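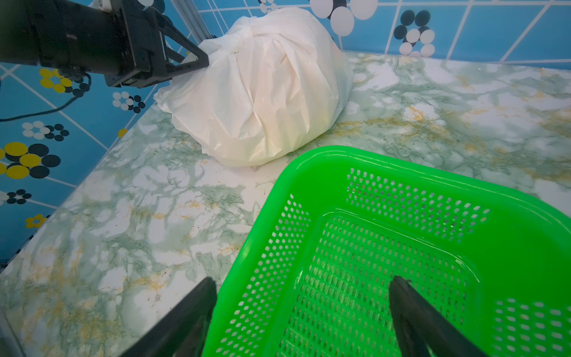
Llevo dos inviernos montando un robot de dos brazos en el taller compartido de la calle Andreadis, y la pregunta que más me hacen los que pasan por la mesa es por qué no le pongo unas cajas bien rígidas, con las piezas separadas y siempre en el mismo sitio. Es una pregunta razonable. Mi respuesta es que un robot casero que solo funciona con cajas rígidas sirve para grabar un vídeo y poco más, y que los aficionados deberíamos dedicar más horas a las bolsas de la compra.

Me refiero a la bolsa de plástico fina, la que se cae hacia un lado en cuanto la sueltas. La tarea que me puse en febrero fue vaciar una y pasar lo que lleva dentro a una cesta. Un brazo sujeta la bolsa y el otro saca las cosas. Lo escribí en la pizarra del taller como trabajo de un fin de semana y sigue sin borrarse.

## Lo que se compra y lo que se construye

El kit de los brazos es de Brukow. Cada uno tiene 6 articulaciones, y vienen con un manual correcto y unos tornillos que conviene cambiar por otros mejores. Las pinzas son mías, es decir, son el cuarto diseño de unas pinzas que fueron malas tres veces. El programa que coordina los dos brazos se apoya en Clidus, una biblioteca pequeña que mantiene gente con poco tiempo y mucha paciencia para contestar dudas.

Cuento esto porque en los foros se discute casi siempre sobre el brazo: cuánta fuerza tiene, cuánto juego hay en la muñeca, si merece la pena pagar por reductoras mejores. Yo también gasté ahí el dinero. Compré unas reductoras Stevholm para los hombros, las instalé, comprobé que el brazo repetía posiciones con más precisión y volví a la bolsa. Fallaba igual. Saber dónde está la punta de los dedos con medio milímetro de error ayuda poco cuando no sabes dónde está el borde de la bolsa.

Las cámaras de las muñecas me costaron bastante menos que las reductoras y cambiaron mucho más el resultado. Desde fuera, una bolsa con verdura es un bulto blanco con pliegues. Desde la muñeca, con la pinza metida en la abertura, se ve por fin lo que hay que coger y por qué lado. Si alguien está empezando y tiene presupuesto para una sola mejora, le recomendaría esa sin pensarlo mucho. Y que deje holgura en el cable, que yo arranqué dos conectores por ahorrarme un palmo.

Tampoco conviene exagerar lo que arregla una cámara. El plástico translúcido engaña: un pliegue parece un borde, una sombra parece un hueco, y un color visto a través de una capa se confunde con el mismo color visto sin ella. Las verduras alargadas, además, quedan pegadas unas a otras, y la pinza necesita entrar por los dos costados de una sola. A veces el hueco es más estrecho que los dedos. Por eso los míos acabaron siendo finos y terminados casi en punta. Los primeros eran anchos y con almohadilla, muy buenos para levantar latas, y empujaban todo hacia el fondo de la bolsa.

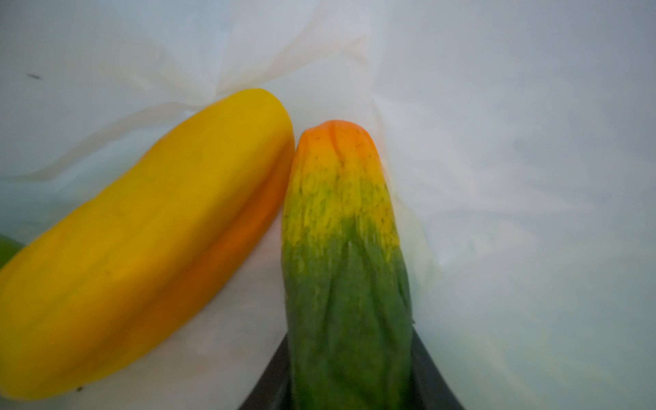

## Contra la demostración limpia

La costumbre de enseñar solo lo que sale bien nos hace daño a los que construimos en casa. Un aficionado ve un vídeo de un brazo que ordena bloques sobre una mesa despejada, compra el mismo brazo, repite los bloques en una tarde y luego se encuentra con que su cocina no tiene bloques. En ese punto lo deja mucha gente que conozco. El brazo acaba en una estantería y más tarde en la sección de segunda mano.

Creo que el orden debería ser el contrario. Primero la tarea que de verdad quieres resolver, aunque salga fatal, y después los ejercicios sencillos que hagan falta para corregir lo que falló. Yo tardé meses en aprender que mi robot no sabía soltar. Cogía la pieza, la llevaba hasta la cesta, abría los dedos y volvía con un trozo de plástico enganchado. Con bloques no lo habría visto, porque los bloques no traen bolsa.

También defiendo los dos brazos, que es la parte donde menos gente me da la razón. Se puede vaciar una bolsa con uno solo si la cuelgas de un gancho o la estiras sobre un aro. Lo probé y va más rápido. Pero entonces alguien tiene que colgar la bolsa, y ese alguien soy yo. El segundo brazo dobla el coste y multiplica los choques, y a cambio se encarga de algo que las personas hacemos con la mano izquierda sin prestarle atención.

En octubre hice una tanda larga para tener un número propio y dejar de hablar por impresiones. De 60 intentos de vaciar la bolsa entera sin que yo tocara nada, salieron 17. Los conté como los contaría un vecino: si quedaba una sola cosa dentro, o si la bolsa terminaba en la cesta junto con la verdura, era un fallo. Con un criterio más amable la cifra se dobla, y con ese criterio están hechas muchas cifras que leo por ahí.
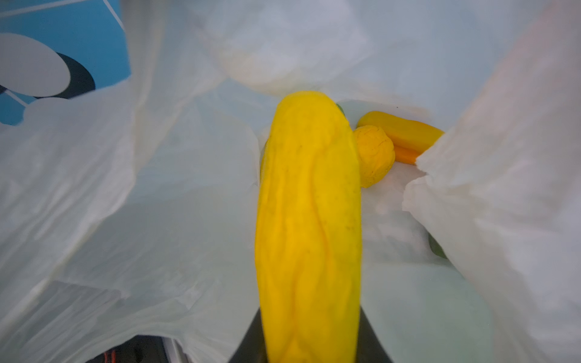 Un tercio escaso de aciertos no justifica la electricidad, desde luego. Tampoco ahorra tiempo: yo vacío la misma bolsa en lo que el robot tarda en decidir el primer agarre. Si la pregunta es si compensa tener esto en casa, hoy no compensa, y desconfiaría de quien diga lo contrario de un montaje parecido.

Lo que sí da es una lista de fallos ordenada, y esa lista vale para otros. La mayoría de los míos son de tres tipos: la pinza muerde plástico junto con la pieza, la pared de la bolsa se cierra sobre los dedos, o el brazo que sujeta tira cuando tendría que ceder. El tercero es el que me ocupa ahora. He bajado la rigidez de ese brazo en la configuración de Clidus y agarra mejor la pieza el otro, aunque la bolsa resbala más. Tengo pendiente probar una goma más blanda en la mordaza.

Pediría a quien tenga un montaje de este tipo que publique también sus tandas malas, con el criterio escrito y sin recortar los intentos del principio. Las mías están en la carpeta común del taller, en una hoja de cálculo bastante fea, con una columna para el tipo de fallo y otra para el modelo de dedos que llevaba puesto ese día.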